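Okay, a little thread about the pretend grocery corner at the library, for everyone who stopped me at pickup and asked how it's going. Get a coffee, I am not a brief person.

Quick background for the new folks – the play corner is the carpeted bit behind the picture books, and every August we take it apart, wash what can be washed, and decide what has earned another year. Imani Lindgren has run it since before my oldest could walk. I mostly do as I'm told and post about it afterward.

This year the big question was the baskets. The old wicker ones were lovely to look at and they shed little splinters all over the rug, so out they went (one has gone home with Emmett Holloway, who says it's for onions). We had $60 to spend and I wanted plastic. Something I could rinse in the tub and not think about again.

Blue basket and some of the produce:

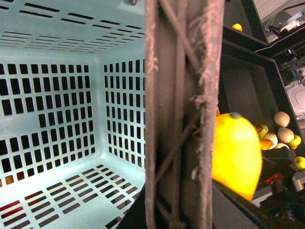
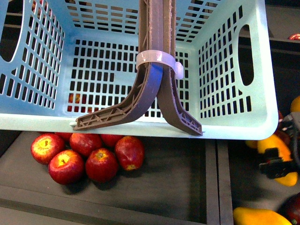

I went back and forth on the color for longer than I'd like to admit. White shows every crayon mark, the gray ones at Tavov looked like something for an office, and then I saw this soft blue and that was that. What really sold me was all those slots, in the sides and right down through the bottom too, so I can run the shower head over the whole thing and let it drip on the bath mat overnight. Imani worried about small fingers getting stuck, which is fair, and we've agreed to keep an eye on it through the first few story hours.

Now, the food. Apples are far and away the favorite, and if you've ever watched two four-year-olds want the same apple you'll know why I asked for a good pile of red ones. They get sold, bought back, fed to the stuffed bear and sold again, all before the 10 o'clock songs.

The lemon has its own fan club. It's big and very yellow, and my youngest has been using it as the telephone at the checkout. I have stopped correcting her. She takes some very serious calls on it.

Cleaning, for those who asked: warm water, a squirt of dish soap, a soft brush, then a towel on the kitchen floor until everything's dry. I do the food first and the baskets last. Please don't put any of it in your dishwasher on our behalf – we lost a whole bunch of bananas that way two summers ago and they were never banana-shaped again.

Still looking for: a toy register that doesn't beep (or one that does, with the batteries out), cloth shopping bags in kid size, and paper for price tags. Play money we have. So much play money.

If you've got any of that in a closet, leave it at the front desk with my name on it. Mornings are best, and I'm usually there by 10 wiping something down. Come say hi!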